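late, 11:40 pm, kitchen table

Long one today. Want to get it down before it goes.

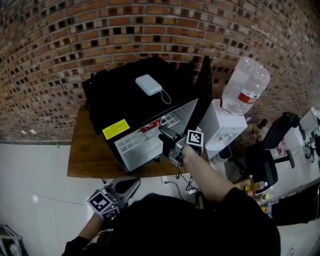

Started with the rack task again. Reach in, get the jaws between the walls of a cell, back out without touching the sides. Sounds like nothing. My shoulder says different. Did the first block right-handed with the left gripper parked low, then the second block with both going in, and the second block is where everything slows down.

Numbers, so I have them somewhere other than the whiteboard. Model trained on the old demos: 9 clean reaches out of 19. Model trained on the new ones, with the pause before the opening: 12 out of 19. Same start positions, same order. Three more. I was hoping for more than three. Mebrat says three out of 19 is not a result, it's a mood, and she's right, but I wrote it in the log anyway with a big question mark.

The pause thing. Idea was, stop for a beat at the mouth of the case, hold the jaws steady, then commit. The thinking is the policy gets a bunch of near-identical views right before the hard part and learns to line up first. When I watch the rollouts it does line up better. Then sometimes it just stays there. Hovering. Two of the misses were that – never went in at all, ran out the clock. So we traded some crashes for some freezing. Don't know if that's better. Sternell will ask and I need an answer that isn't a shrug.

Dagim Nigatu thinks the pauses are all different lengths and that's what is confusing it. Went back through my own demos after lunch and yeah. Some of mine are barely a pause, some I could have made a sandwich. His are much more even. Should of checked that first. He wants to trim every pause to the same length in software and retrain, no new demos. Cheap, so that's the plan. Also want to try cutting them out completely from half the set, but one thing at a time (note to self, ONE).

Marker tracking was mostly ok. Lost it a few times when my wrist rolled too far over and the cube faced away from the head camera. Those ones got flagged and dropped. Have to keep the elbow lower going in. It feels wrong but the track holds.

Other thing, the deep cells. Back row is way worse than front row in both models. Nearly all the crashes are back row. I never split it out before today, was always just looking at the total. If I only count the front row the two models are close to the same, so maybe the pause only helps when you have to go deep? Or maybe I'm reading tea leaves at the end of a long day. Need more back row starts before I say anything out loud.

Canomix export crashed again in the middle of the afternoon, lost the labels but not the recordings. Redid them with the radio on. Gebretsadik draft is due end of July and I have a methods section and a title and thats it. Mebrat wants the failure table to go before the success table. I like that. Wullivberg people won't.

Called Mom on the walk home, forgot to ask about the tickets. Ask tomorrow.

To do
– trim script, start from Dagim's version
– retrain overnight if the queue is free
– new start list, heavy on back row
– elbow DOWN
– ice on shoulder, now, before bed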